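Ainhoa Bravo @ainhoabravo

1/ We are redoing the bathroom. I say "we" the way people say it about their football team.

2/ It started in December with a dripping tap. The plumber, Teodoro Barrios, looked at the tap for a while and then asked how attached we were to the wall.

3/ Not very, as of that afternoon.

4/ Things I now have opinions on: grout width, grout color, the word "greige." My husband Unai has one opinion and it is "the cheap one."

5/ Went to the Drirnwood showroom for 6 sample tiles. Came home with 40. They live on the stairs. Guests step over them and pick favorites.

6/ Lucía says blue tile makes a room feel cold. Lucía has a carpeted bathroom, so her vote has been noted and put somewhere safe.

7/ Current front-runners are gray-and-white diamonds on one wall and dark blue on the next. Unai asked if we were opening a pizza place.

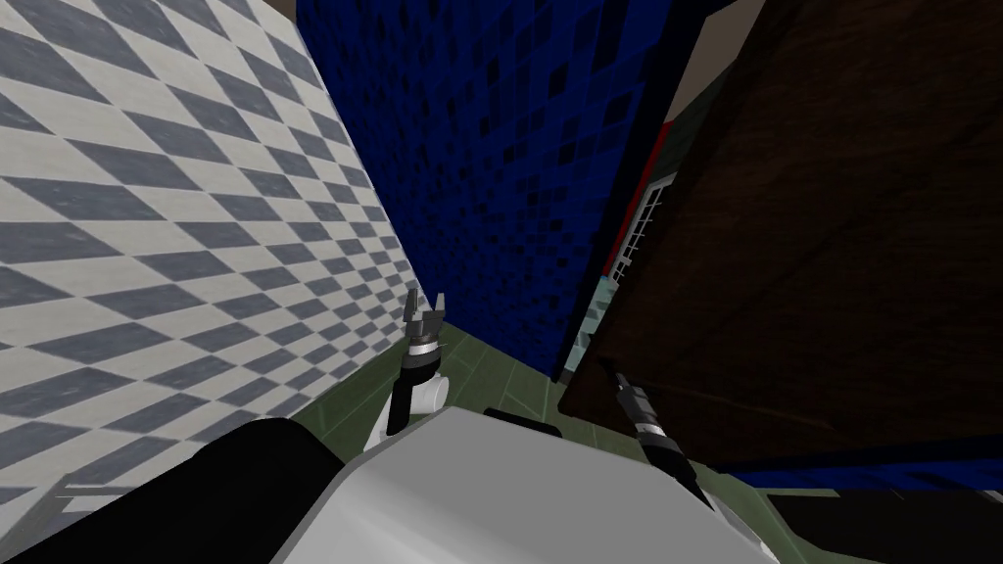
8/ The quote for labor is $387 a day, plus up to 80 for "awkward corners." I asked which corners were awkward. Teodoro just looked at the house.

9/ Showering at my sister's until further notice. She has started leaving the good towels out of reach.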